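I've been canvassing in local elections for 11 years, mostly with a biro and a soggy clipboard, so when our branch paid for Clavance I was the one who moaned loudest. Clavance is a phone app for door-knockers. You load your street list, tap in what people tell you, and it all goes back to whoever is running the campaign. I used it right through February in the Vusdale ward by-election, and I've come round to it (mostly!). 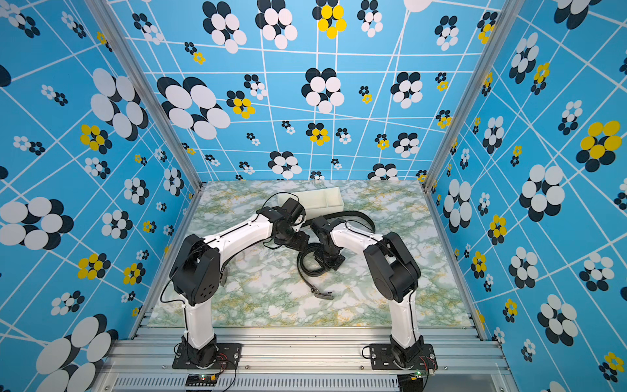
Kaplan

Setting up took me one evening and a lot of tea. Our list had 3000 names on it and the import went through on the second go, once I'd sorted out a column of house numbers that it wanted to read as dates. The walking routes are lovely – odds up one side, evens back down the other, and flats grouped by stairwell so you aren't up and down like a yo-yo.

What I like best is the notes box. If somebody wants to talk about bus cuts or the state of the library roof, I can put that in before I've reached the gate, and the candidate can ring them the same night.
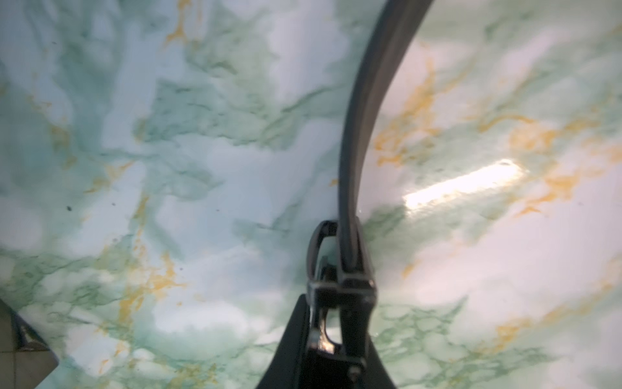 What bugged me

Battery, mainly. One Saturday-length session took my phone down to 61 per cent before lunch, and it isn't an old phone. The buttons for "undecided" and "won't say" are also far too close together for cold thumbs, and I dread to think how many shy voters I've filed in the wrong pile. There's an undo, but it's tucked away in a menu.

I tried Undau as well for a couple of evenings. It's cheaper and the maps are prettier, but you can't split a street between two people, so we kept knocking on the same doors.
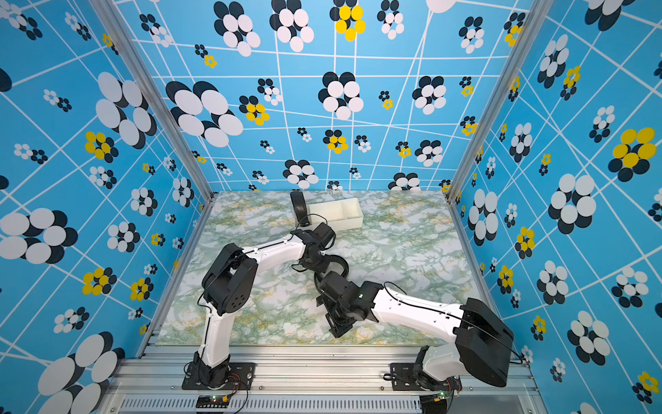 Does it work without a signal?
It saves your answers on the phone and sends them once you're back in range, though the map goes blank until then.

For a big ward with a decent team I'd say go for it. With only 2 of you and a handful of streets, stick to paper and spend the money on leaflets.

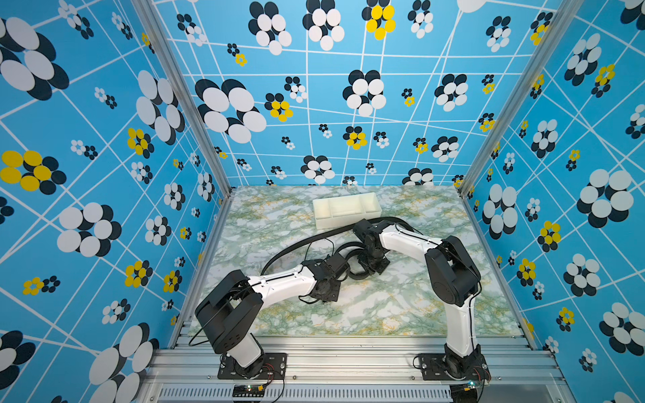

Clavance review, updated 4/15/26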